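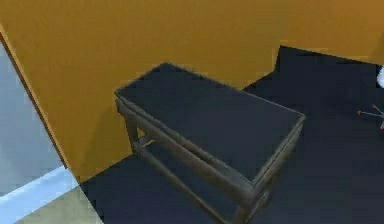 ## 2025-06-25 꼭두서니 염욕, 모직 쪽

어제 담가둔 뿌리부터. 뚜껑 여니까 냄새는 괜찮음. 흙냄새, 약간 단내. 거품 조금 있었는데 상한 건 아닌 듯. 첫물은 따로 받아둠(갈색기가 너무 돌아서). 둘째 물부터 본염욕으로 씀.

실은 Brirholm 소모사. 마른 무게 2,537 g, 타래째로 잰 거고 묶음끈 포함이라 정확하진 않음. 끈 빼고 다시 재야 하는데 이미 물에 넣어버림. 다음엔 **끈 먼저 바꾸고 잴 것.** 매번 쓰는데 매번 까먹는다.

정련은 중성세제로만. 지난번 소다회 섞은 건 손에 닿는 느낌이 뻣뻣해졌고 Chaltu도 싫어했음. 이번 건 부드럽다. 다만 기름기가 덜 빠진 타래가 섞여 있음, 물에 넣으면 가운데가 떠서 티가 남. 그건 따로 빼서 한 번 더 빨았다.

### 매염

명반 + 주석산. 비율은 벽에 붙은 표대로. 표가 옛날 거라 주석산이 좀 많은 것 같은데 일단 그대로 감. 바꾸면 Dulano 쪽에 보낸 지난 색견본이랑 비교가 안 됨.

온도 올리는 게 문제였음. 큰 솥 아래쪽만 빨리 뜨거워짐. 위에서 재면 낮고 바닥은 벌써 김이 오르고. 중간에 불 끄고 천천히 뒤집어 줌. 젓지 말고 뒤집기. 저으면 엉키고 축융됨. (Tiruwork가 봄에 한 솥 통째로 펠트 만든 거 아직 선반에 있음. 방석으로 쓰자는 얘기까지 나왔다.)

불 끄고 솥째로 식힘. 꺼내서 물기만 짜고 젖은 채로 천에 싸둠. 말리지 않고 바로 염색.

### 염욕

우리 물이 좀 연수라 빨강이 안 나오고 자꾸 주황으로 감. 탄산칼슘 10 g 넣었더니 색이 바로 달라지는 게 보임. 갈색 도는 주황 → 벽돌색. 더 넣고 싶었지만 참음. 한꺼번에 두 가지 바꾸면 나중에 뭐가 뭔지 모른다.

온도는 절대 끓기 직전까지 올리지 말 것. 지난 배치가 칙칙했던 건 아마 그거. 그날 내가 전화 받느라 솥을 못 봤고, 돌아와 보니 이미 보글거리고 있었음. 노랑이랑 갈색 성분이 같이 나와버린 걸로 추측. 확인은 안 됨. 오늘은 옆에 붙어 있었다.

담그고 처음 얼마간은 얼룩처럼 보여서 불안했는데 뒤집어주니 고르게 잡힘. 묶음끈 밑은 역시 덜 먹음. 끈을 팔자로 느슨하게 묶은 타래는 멀쩡하고, 꽉 묶은 쪽만 하얗게 띠가 생겼다. Brirholm에서 올 때부터 꽉 묶여 있던 것들임. 다음 주문 때 느슨하게 해달라고 말해보기. 안 되면 우리가 풀어서 다시 묶는 수밖에.

식힘은 하룻밤. 급하다고 바로 꺼내지 말것.

### 견본 번호

이번 배치는 241번. Gumo 장부에 적을 때 앞 번호랑 붙여 쓰지 말고 줄 바꿔서. 지난번에 Tiruwork가 두 배치를 하나로 읽었음. 내 글씨 탓이긴 한데.

- 241 본색: 탄산칼슘 넣은 것. 젖은 상태에서 벽돌색, 마르면 한 톤 밝아질 것
- 241 철: 철매염 아주 조금 후처리. 자주빛 도는 갈색. 철은 솥 따로!! 스텐 작은 거에 빨간 테이프 붙여둠
- 241 잔욕: 남은 염욕에 짧은 타래. 살구색 예상
- 첫물: 버리지 않음. 갈색기 있는 채로 면에 한번 써볼 생각인데 면은 매염이 달라서 별도 기록

### 견뢰도

지난 배치 창가 시험 꺼내봄. 반은 가리고 반은 햇빛. 꼭두서니 쪽은 차이가 거의 안 보임. 양파껍질은 확실히 바램. 예상대로. 같이 걸어둔 코치닐은 내가 표시를 안 해놔서 어느 쪽이 가린 쪽인지 모르겠음. 다시.

세탁 시험은 Chaltu Gebru가 해보겠다고 가져감. 흰 면이랑 같이 꿰매서 빨면 이염이 바로 보임. 실 말고 천 조각도 달라고 했는데 Dulano 천은 아직 안 왔다. 7월로 넘어갈 수도 있다고.

### Teshome 주문 관련

무릎담요용. 실 양은 최대 200 g씩 나눠서 타래 지어달라고 함. 그보다 크면 그쪽 물레에서 걸린다고. 우리 타래가 더 큰 것도 있어서 염색 끝나고 다시 감아야 할 듯. 염색 전에 나눴으면 편했을텐데 메모를 늦게 봤음.

색은 "마른 고추보다 약간 어둡게"라고만 적혀 있음. 마른 고추도 종류가 얼마나 많은데. 본색이랑 철 후처리 사이 어디쯤으로 이해하고 둘 다 보내보기로. 고르는 건 그쪽에서.

### 내일

- 아침에 솥 열고 꺼내기, 손대기 전에 온도부터
- 미지근한 물로 헹굼. 찬물 바로 금지, 줄어듦
- 뿌리 가루 털기: 완전히 말린 다음 밖에서. 젖었을때 털면 더 박힘
- 뿌리 찌꺼기는 체에 받쳐 말려두기. 한 번 더 우릴 수 있음
- pH 종이 거의 다 씀. 주문
- 주석산 비율 표 누가 언제 쓴 건지 Tiruwork Lemma한테 물어보기

추가: 고무장갑 왼손 구멍. 손가락 세 개 주황색 됐음. 새거 꺼내놨으니 그거 쓸 것.

추가 2: 철 후처리 했더니 생각보다 빨리 어두워짐. 담그고 딴 데 보면 늦음. 옆에 헹굼물 먼저 받아놓고 시작해야 한다. 241 철 타래 한쪽 끝이 더 진한 건 그래서. 견본은 반대쪽 끝에서 잘랐음.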